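Honico recolhe gestos de arrumação com pinças de mão
Pequenos objetos de secretária, uma bancada de azulejo e 105 tarefas para ensinar um braço robótico a arrumar

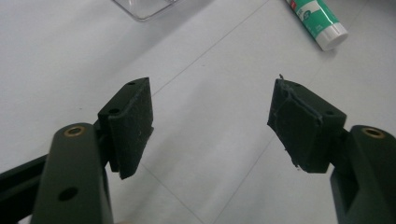
Duarte Meireles

A Honico começou em outubro a gravar a maior coleção de gestos que já preparou para um sistema de aprendizagem, e quem passa pela oficina percebe depressa que o trabalho é muito mais manual do que o nome faz supor. Não há braço robótico na bancada. Há pessoas com uma pinça na mão, a pegar em coisas de papelaria e a pô-las noutro sítio, vezes sem conta, enquanto a câmara montada na própria pinça regista tudo.

O projeto chama-se Skuter e quer ensinar um braço a arrumar secretárias, gavetas e estojos. A lista tem 105 tarefas. Algumas parecem brincadeira de crianças: apanhar um tubo de cola, rodá-lo, deixá-lo de pé. Outras exigem paciência a sério, como tirar um único clipe de um monte ou fechar uma caixa com tampa sem a empurrar pela mesa fora.

Cada tarefa é repetida 30 vezes, sempre com alguma coisa mudada. O objeto aparece mais à esquerda, virado ao contrário, meio encostado a outro. É nessa variedade que a equipa mais insiste, e com razão – um sistema que só viu a cola deitada na mesma posição fica perdido assim que alguém a desloca um palmo. Por isso, antes de cada gravação, quem prepara a bancada tem ordem para não ser arrumado.

A pinça é simples e dá gosto ver como funciona. Dois dedos verde-escuros, frente a frente, com uma almofada de espuma escura na face de dentro de cada um. O operador abre, aproxima, fecha, levanta. A espuma ajuda a segurar peças lisas e é também a parte que mais sofre: com o uso as bordas vão-se desfiando, e a equipa tem um saco de almofadas cortadas à medida para as substituições. O desenho dos dedos partiu de um modelo da Kuhlmann, alterado na oficina para caber em gavetas estreitas.

A escolha do azulejo branco para esta primeira fase foi muito discutida. O fundo claro facilita a leitura dos contornos, mas as linhas das juntas e as sombras dos dedos também entram na gravação, e a equipa quer mesmo que entrem. Uma mesa verdadeira tem riscos, reflexos e sombras. Mais adiante virão uma superfície de madeira e um tapete de corte, com a mesma lista de tarefas.

As sessões duram cerca de 3 horas, com pausas, e decorrem também ao sábado de manhã. Quem experimenta pela primeira vez costuma apertar com força a mais e mexer-se depressa demais. Ao fim de umas dezenas de repetições o pulso acalma, os movimentos ficam limpos e as gravações tornam-se muito mais úteis. As tentativas falhadas também são guardadas, numa pasta à parte: uma cola que escorrega e é apanhada à segunda mostra ao sistema como se recupera de um erro, e esse é um dos pontos mais interessantes de todo o projeto!

Depois de gravado, o material segue para a Grimbridge, que trata da revisão e do treino. Cada sequência é cortada no início e no fim, recebe uma frase curta que descreve a tarefa e é vista por alguém antes de ser aceite. Os primeiros ensaios com um braço verdadeiro serão feitos com três objetos apenas, todos da lista atual, e só depois se abre o resto.

Até lá, a oficina continua à procura de coisas pequenas e difíceis de agarrar. Borrachas gastas, afias, réguas de plástico fino e canetas sem tampa são bem-vindas – quanto mais usadas, melhor. Podem ser deixadas na receção da Honico, de preferência dentro de um saco fechado.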